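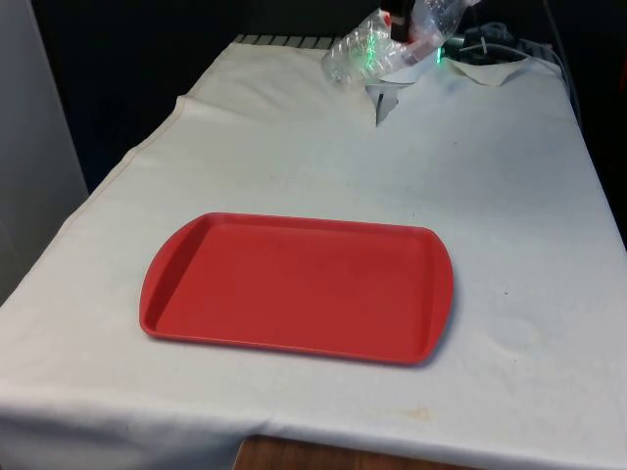 I get asked about trays and tablecloths more than anything else on this site, so I've finally put the answers in one place. I hire out serving things for parties, wakes, village teas and the odd wedding from my place in Sivdale, and I've been at it long enough to have strong feelings about rims. The red plastic tray is the sort I'd hand to almost anyone: a raised rim all the way round, rounded corners and a handle lip flaring out at each end, so you can get your fingers under it when it's full of cups. If your question isn't answered below, send me a message and I'll probably add it!

Why plastic and not wood?

I do have wooden ones, and they look lovely with a cheeseboard. But plastic wipes down in seconds and weighs next to nothing, and if you drop it on a patio you pick it up and carry on. Teemu Keskinen borrowed six of my wooden ones for his mum's eightieth and brought back five and a half. I still like him.

Do you only do red?

Red and dark green. Red goes out far more often (it shows up so well on a white cloth, and people spot the sandwiches from across the room). The green ones are called Kamel on the price list, which is just what the maker calls that shape. They're a bit deeper, so have those if you're carrying glasses.

How many trays do I need?

For a sit-down tea, one per table and two spare for clearing. For people standing about, more than you think, and have someone whose job it is to bring the empties back to the kitchen. My biggest booking was 200 guests and we got by happily, but there were four of us running in and out all afternoon.

Can I put hot dishes straight on a plastic tray?

Please don't! Mugs and teapots are fine. Anything out of the oven needs a mat or a folded tea towel under it. I've got one tray with a perfect ring melted into it from a casserole and I keep my pegs in it now.

Will things slide?

On a smooth tray, yes, a bit. Dampen a paper napkin, lay it flat and stand your glasses on that. Put the heavy things in the middle and the light ones round the outside, and go through doors backwards. Lempi Hämäläinen, who used to waitress on the ferries, taught me to look where I'm walking and never at the tray, and I've spilt much less since.

Do the cloths come ironed?

No, they come clean and folded, so you'll get fold lines. A cloth that's been in a cupboard has creases going every which way, and on plain white you see all of them. Either iron it on the table over a thick towel (mind the varnish) or mist it with water the night before, pull it smooth and leave it. Once the plates are on you'll stop noticing.

I've got small marks on a white cloth. What do I do?

Depends what they are. For tea or a yellowish food mark I soak it overnight in cool water with a scoop of Gesidix, then wash as normal. Greyish smudges are often just from dragging things across, and a bit of washing-up liquid rubbed in by hand sorts most of those. Check it in daylight before you tumble dry, as heat sets a stain for good. And if it's one of mine, leave it alone and tell me! I'd much prefer to do it myself.

How far should the cloth hang down?

Enough to cover the edge of the table at the front, and more if you're hiding boxes underneath. Anything near the floor will get trodden on. If yours is too long, fold the extra back on the side against the wall, where it won't bother anyone.

How do I clean the trays before I return them?

Warm soapy water and a soft cloth. Get right into the corners and round under the handles, which is where the jam goes. No scouring pads, please, they take the finish off. Nataša Krasniqi swears by Zeltix spray for sticky labels and she's right, but rinse it well afterwards.

Can I stack them?

Yes, when they're dry. Stack them damp and they stick together like anything, and you'll be there with a butter knife trying to get them apart.

What if I break one?

Tell me and we'll sort it out. I charge what it costs me to replace and nothing on top.

Do you deliver?

Within the valley, yes. Further out, Veikko Heinonen will sometimes take a box in his van if he's going your way, so ask early. Collection is from my side door, and there's a bell, but knock as well.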